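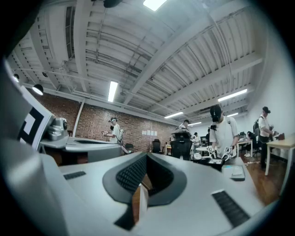
Program Coordinator, Adult Evening Classes
Farkas Community Learning Centre
Part-time, fixed term with possibility of renewal

The Farkas Community Learning Centre invites applications for the position of Program Coordinator, Adult Evening Classes. The successful candidate will take up the post in January and will report to the Director of Programs, Béla Csonka.

About the Centre

The Centre offers non-credit evening and weekend classes to adults living in Stunska and the surrounding townships. Last year 602 learners were enrolled in courses ranging from bookkeeping and conversational French to upholstery, bread baking and family history. Most classes are taught by local people with a trade or a subject they know well, and many of our instructors had never taught before they joined us. Fees are kept low through an operating grant and through the Jivitz Bursary, which covers the full cost of one course per term for any learner who qualifies.

The position

The Program Coordinator is responsible for planning the evening timetable and for seeing that each course runs as advertised. The Coordinator is also the first point of contact for instructors and, during evening hours, for learners.

Duties include:

Preparing the course calendar for each of the 4 teaching terms and submitting it for approval
Recruiting instructors, checking references and issuing contracts
Meeting each new instructor before the first class and sitting in on at least one session
Assigning rooms and arranging for furniture and supplies
Processing registrations, withdrawals and refunds
Receiving Jivitz Bursary applications and preparing them for review
Answering learners' questions by telephone, by email and at the front counter
Keeping attendance records and writing a short report at the end of each term

The Coordinator will also assist with Senilance, our daytime program for learners over the age of 65. Senilance has its own lead instructor, and the Coordinator's part in it is limited to registration and room bookings. Some familiarity with the needs of older learners would be helpful, particularly in relation to hearing, transport and the use of online forms.
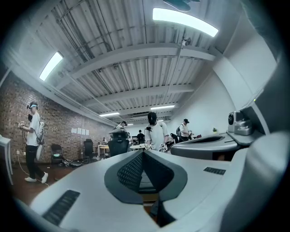 Hours and conditions

The position is 24 hours per week during teaching terms and 16 hours per week between terms. Evening work is required on three weeknights, normally until 9:30 p.m., and the Coordinator will be asked to work one weekend day in each registration period. Time worked beyond the scheduled hours is taken as time in lieu, by agreement with the Director.

Salary is set according to the Centre's pay scale and will reflect the candidate's experience. Vacation pay, paid sick days and membership in the group dental plan are included. The Coordinator may enrol in one course per term without charge – space permitting.

Qualifications

Applicants must have:

A college diploma or university degree, or equivalent work experience
At least two years of experience in program planning, office administration or adult education
Clear written and spoken English
Confidence with spreadsheets and with registration or booking software
The legal right to work in the country at the time of application

A second language is an asset, as is experience in supervising instructors or tutors. A current first aid certificate is required before the start date. The Centre will pay for the course if the successful candidate does not already hold one.

How to apply

Please send a resumé, a cover letter of no more than two pages and the names of two referees. The cover letter should describe a class, workshop or similar activity that you have organized, including any part of it you would now arrange differently. Referees will be contacted only for candidates who reach the interview stage.

Applications should be marked with competition number 228 and addressed to Béla Csonka, Director of Programs. They may be left at the front counter during office hours or mailed to P.O. Box 3478, Stunska. Applications must be received by 1st November. Mailed applications that arrive after that day will not be considered, regardless of the postmark.

Interviews will be held in person and will include a short written exercise in timetabling. Candidates who require an accommodation at any stage of the process are asked to say so when they are contacted, and arrangements will be made in confidence.

The Centre welcomes applications from all qualified persons, including those returning to work after an absence. We thank all applicants for their interest – only those selected for an interview will be contacted.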